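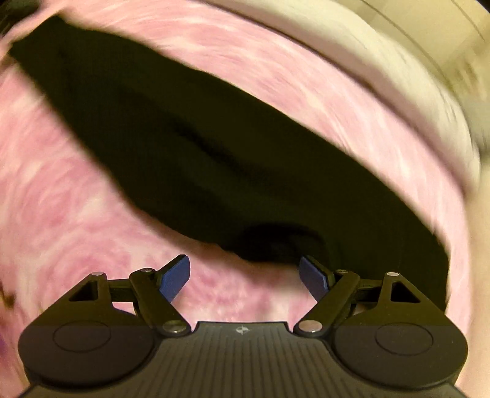 Hamel, 11 December 2021

I went through the whole laundry and ironing corner again, top to bottom, with the same list I used in October. My comments are under each line, and they ramble, sorry! Copy the list if it helps and skip my chatter.

1. Bed or table cleared before sorting
OK.
I like to spread things out on something soft and light in color, and the pink and cream cloth is great for that because black fabric stands out so well on it. Black on a dark cover is hopeless (I tried it in October and missed a pin). Check the cloth itself first, run your hand over it, then start laying things down.

2. Dark pieces opened out flat
OK, mostly.
Folds are where stuff hides. A black piece can look perfectly smooth from where you're standing and still have a deep fold along one edge, so I go along each crease with my fingers, slowly, and then turn the whole thing over and do it again. Takes a minute per piece, maybe less once you get going.

3. Pins, needles, staples, tag fasteners
Two found.
Both were those little plastic tag ends, the kind that scratch your neck all day. Into the jar they went. I keep a magnet in the drawer for pins too, but it does nothing for plastic, so fingers it is.

4. Pockets emptied
OK.
Tissues, as always. No lighters, no batteries, no pens. If you find a lighter, please don't just set it on the dryer and forget about it! Mine goes on the kitchen shelf right away.

5. Oil, wax, or polish on the fabric
Needs a second look.
Dark cloth hides oily spots really well, so I tilt it toward the window and sniff it (yes, really). Anything that has soaked up cooking oil or furniture oil gets kept out of the dryer and hung outside. I had one rag I wasn't sure about and I treated it as oily.

6. Lint screen and the space behind it
Done.
The screen was fine. The slot under it was not fine. I used the long brush from Maline, which bends more than I'd like, and got out a gray wad that would have filled a coffee mug. I'm moving this up from every other month to monthly.

7. Dryer hose
OK, watch it.
No kinks, no tears, clamp is tight. There's a slight flat spot where the machine gets pushed back too far, so I've put a strip of tape on the floor and the front feet stop there. Lonov sells a shorter hose, part 1674, and I've written that on the wall calendar for when I give in and replace this one.

8. Iron
OK.
Cord checked along its full length, no soft spots, no browning at the plug. Soleplate cleaned. It's a Gevell and it gets to 190 on the top setting, which is way too hot for most of the black stuff I own. Thin dark fabric goes shiny in a second! I start on low and press from the inside with a cotton cloth in between.

9. Outlet and extension cord
Fixed on the spot.
The iron was plugged into the same strip as the little heater. The heater alone pulls up to 2000 watts, so no, that can't stay. Iron straight into the wall now, heater across the room, strip back in the closet.

10. Floor around the board
OK after tidying.
I had a basket right where I step back. Moved it under the window. Also picked up a long strap that had slid off the pile, those will catch your foot faster than anything.

11. Detergent and spot remover
OK.
Caps tight, top shelf, labels facing out. One bottle was sticky, so I wiped it and the shelf too.

12. Smoke alarm in the hallway
Tested, very loud, cat upset.

Still open: the maybe-oily rag from number five, and a better brush for number six. If anyone has found one that doesn't flop over halfway in, leave me a comment and tell me where you got it. I'll go through numbers six and seven again next month and add my notes underneath.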